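From Handheld Demonstration to Executable Motion: The Endano Software Stack
Speaker notes, August 9, 2025

Opening. Thank the hosts at Sallstead and state the scope. The talk covers software only: how a recording made with handheld grippers becomes a trajectory that a two-arm controller will accept. Hardware questions go to the end. 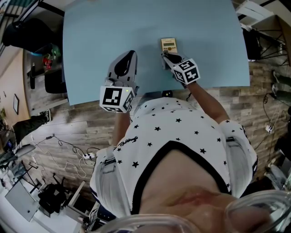
Slide 2. The pipeline has four stages: ingest, pose recovery, retargeting and replay. Each one writes its output to disk and can be rerun alone. Mention that this was a deliberate choice after the January review, when a single failed step forced the team to process a whole day of recordings again.

Slide 3. Time alignment. The head view and the gripper readings arrive on separate clocks. Endano estimates one offset per session and then checks it against short opening and closing motions. Sessions that drift by more than 17 milliseconds are held back for inspection. Pause on the plot; the audience will need a moment to read the lower axis.

Slide 4. Pose recovery. Each gripper carries a cube with printed markers, so its position and rotation can be solved from any face in clear view. Explain the main difficulty in plain terms: when a hand turns, the visible face changes, and the solution may jump. The filter developed with Wekik carries the estimate across the change and reports its own confidence. Low confidence is passed down the line and never hidden.

Slide 5. Small objects on a flat surface. Calculators are a useful case for this section. They are thin and lie close to the table, and a push against one can slide it instead of pressing a key. The planner must therefore keep contact direction as part of the demonstration — position alone does not tell the arm what the person intended. Show the two force profiles side by side and let the difference speak for itself.

Slide 6. Retargeting. A person leans, reaches and shifts weight freely. A fixed arm does not. The solver tries to keep the fingertip path unchanged and gives up elbow posture first. Where no solution exists, it marks the segment and stops. Earlier versions stretched the path to fit, and operators found the results hard to trust.

Slide 7. Tooling. Run the recorded demonstration of the Lumbantobing viewer here. Start with the timeline, then open a flagged segment, then show the comment field. The viewer takes about 7 seconds to load a long session, so begin loading it while slide 6 is still on screen.

Slide 8. Known limits. Read these out in full. Marker cubes hidden behind a forearm are still lost. Cluttered backgrounds raise the number of false detections, though the new mask has reduced them. Replay has been tested at reduced speed only.

Slide 9. Next steps. The file format will be published first, followed by the alignment tool. The retargeting solver remains internal until its interface is stable. If asked for a release date, reply that none has been set.

Questions. Backup slides on filter tuning and calibration follow slide 9. If time is short, skip calibration and refer the audience to the handout.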